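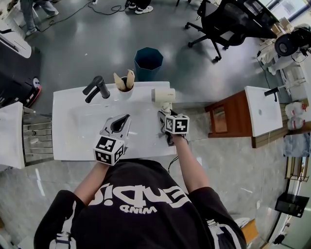 *Hand-held grippers with marker cubes in use at a washbasin. Photo: Juvow documentation archive, retrieved 4/1/20.*

**Durnelance** is a software package for turning recordings of hand-held grippers into motion data for robot arms. It finds printed square markers in video, works out the position and angle of each gripper, and writes the result as a time-stamped path that a motion planner or a learning program can read. The package is maintained by Juvow and is used mainly with two-handed household tasks.

## Background

Durnelance began as a set of scripts inside Cunha, an older planning toolkit. Cunha took its input from a joystick or from an arm moved by hand, and both methods were slow when two arms had to work together. The scripts allowed a person holding a pair of grippers to supply the same input directly. They were split off as a separate package in December, when the marker code had grown larger than the planner it served.

## Marker tracking

Each gripper carries a cube at its base, with black-and-white markers printed on its faces. A cube is used because at least one face usually stays in view of a camera worn or mounted above the work as the wrist turns. Every marker has its own number, and the software holds a table that records which number belongs to which face and to which gripper.

For each image, the tracker performs the following steps:

1. The image is searched for dark four-sided shapes on a light ground.
2. The pattern inside each shape is read and compared with the table. Patterns that do not match are dropped.
3. The corners of all accepted markers on one cube are used together to find a single position and angle.
4. The result is compared with the previous one. A jump larger than the set limit is marked as doubtful and is passed on with a flag.

Where two or more faces are visible, the estimate is steadier than it is from one face alone. With a single face seen nearly head-on, small errors in the corners can make the estimated angle flip between two values. Step 4 was added to catch this fault.

When the camera itself moves, a path measured from the camera does not describe the path through the room. Durnelance therefore accepts a separate estimate of camera motion and combines the two before writing its output. It does not produce the camera estimate.

## Gripper state and held objects

The width of the gripper opening is recorded as a separate channel, either from a sensor or from the video. The software does not try to decide what is being held. Labels such as "hair dryer" or "cup" are entered by the operator and stored with the recording.

Held objects present a known difficulty. A hair dryer lifted upright over a basin extends well beyond the fingers, and a planner which knows only the shape of the gripper may bring the nozzle into contact with a tap or the rim of the sink. From version 3 onwards, an operator may attach a simple box or cylinder to the gripper for the part of the recording in which it is closed. The planner then treats the added shape as part of the arm. Cables are not modelled.

## Planning interface

Paths are handed to a planner through a plain text format or through a direct link to Cunha. Before a path is accepted, it is checked against the reach of the chosen arm, its joint limits and the distance between the two arms. Sections that fail are listed with their start and end times. The user may shift the whole path, slow it down or discard it. The software will not alter the shape of a path unless the smoothing option has been switched on.

## Zalden test set

Zalden is a collection of recordings published alongside the package and used to check each new release. It contains 3372 recordings, of which 679 involve both grippers. A further 139 are kept apart as hard cases, among them recordings with glare from glossy surfaces, markers partly hidden by a forearm, and long periods in which one cube is out of view. A release is held back if the tracker loses a gripper for more than 500 milliseconds in any recording outside the hard group.

## Limitations

The documentation lists several limits on use:

- Markers must be printed flat and measured. An error in the stated size changes every distance in the output.
- Strong motion blur prevents the pattern from being read, and gaps are filled only if the user asks for it.
- The force applied by the fingers is not recorded.
- A path made by a human arm may be out of reach for a robot arm with a fixed base.

## See also

- Camera calibration
- Fiducial marker
- Learning from demonstration
- Motion planning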